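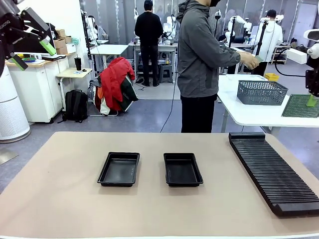 Two-arm bench cell with trays and slotted rack on the table. Staff are working at the neighboring stations.

Kellov Cell Practice Kit
Setup rules and floor documents for shared robot benches

The Kellov kit is a set of written rules, table templates and sign-off cards for sites that run several small robot arms in one room. It covers bench layout, access while arms are powered, cable routing and the handover between operators. It does not replace the risk assessment for your site or the manual supplied with the arm. Where the two disagree with the kit, follow the stricter one.

What is in the kit
Rule book, 70 pages, spiral bound
Table templates, 18 sheets, for trays, racks and bins
Station cards, laminated, 3 per bench
Log pad for stops and restarts
Order code: Kellov 236

Table layout
Each fixture gets a marked position and a marked orientation. Trays are placed with their long sides parallel and are emptied before a run starts. Racks may be set at an angle to the tray line if the template shows it. Personal items, cups and tools stay off the working surface at all times.

The layout is checked twice: once from the operator side, and once from the wrist camera view if the arm has one. The second check is short. The operator confirms that the trays can be seen between or beyond the open fingers and that the finger pads are seated square on their plates. 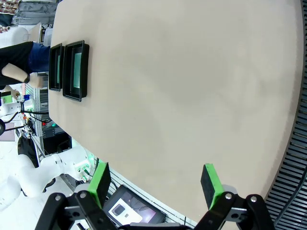 Wrist view with the gripper open and both trays empty.

Access
Section 4 of the rule book deals with people near the bench. An arm is either in run state or in access state, and the station card shows which. Reaching over the table is allowed in access state only. In a room with more than one cell, the card applies to its own bench and gives no permission for the next one. Anyone crossing between benches reads both cards first.

Speed and force limits are not set by the kit. Enter the values from your own assessment on the card - in ink - and have a second person initial them.

Cables and floor
Cables that hang from a table edge are tied back or routed along the frame. Cables on the floor are covered or moved out of the walking path. The weekly check falls on Thursday by default and can be changed on the log pad. 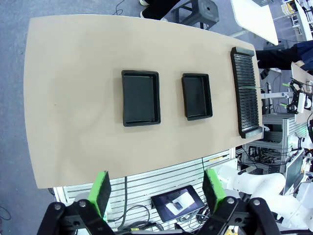

Photo: Darmawan Pelupessy / Kedwood

Parts and restarts
A part left in a rack slot is recorded before restart, with the slot position. The operator then either clears the rack or marks the run as a continued one. Restarting with an unrecorded part on the table counts as a stop and goes in the log.

Revision and support
The current text was edited by Celeste Seixas and replaces the July printing. Station cards from the older set remain valid. Template sheets do not, as the rack outline has changed. Replacement sheets are sold singly through Sovville. Kokkinos bench frames need the wide template clips, ordered separately.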